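## 4. Shelf facing: first set-up

Read this section before running the Totow facing routine on a stocked shelf. It covers upright cartons on two levels. Bags and pouches can be mapped as obstacles but can't be handled in this release.

**Caution:** Keep hands out of the bay while the arm is powered.

1. Load the shelf map and confirm that it lists every product on both levels.
2. Set the approach speed to 110 mm/s.
3. Jog the gripper to the front carton of the first column and save the point.
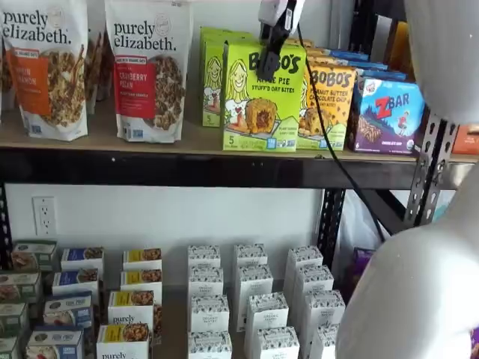 4. Repeat step 3 for each carton column. Skip pouches.
5. Jog the arm clear of the shelf posts and save a park position.

Check the lower level separately. The arm's lower links can pass close to the front row while the gripper is working above — the planner checks only the obstacles in the map. 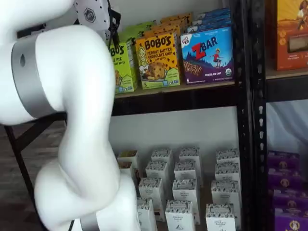 Comment from the Oltumdale site: a person still faces this bay faster, and we'd only leave the arm alone with the cartons.

That matches our position. Treat the routine as an aid to a stocker. It can straighten a mapped row, but can't yet decide what to do with a crushed or misplaced pack.

### 4.1 Trial run

Run 3 passes at the set speed. Before each pass, check that the cable has enough slack to reach every saved point.

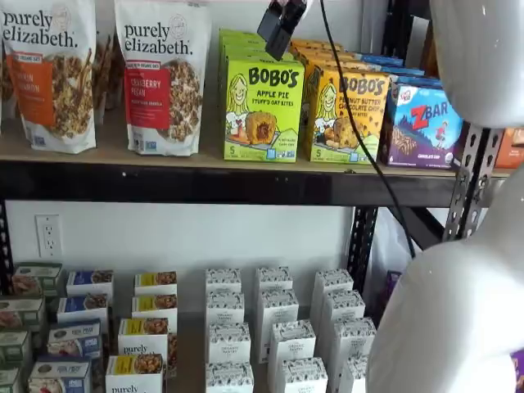 If a pass stops, note the error code, press Hold and jog back to park. Codes 4 and 7 require a new shelf map.

**Note:** Changing a product's depth or column width also requires a new map.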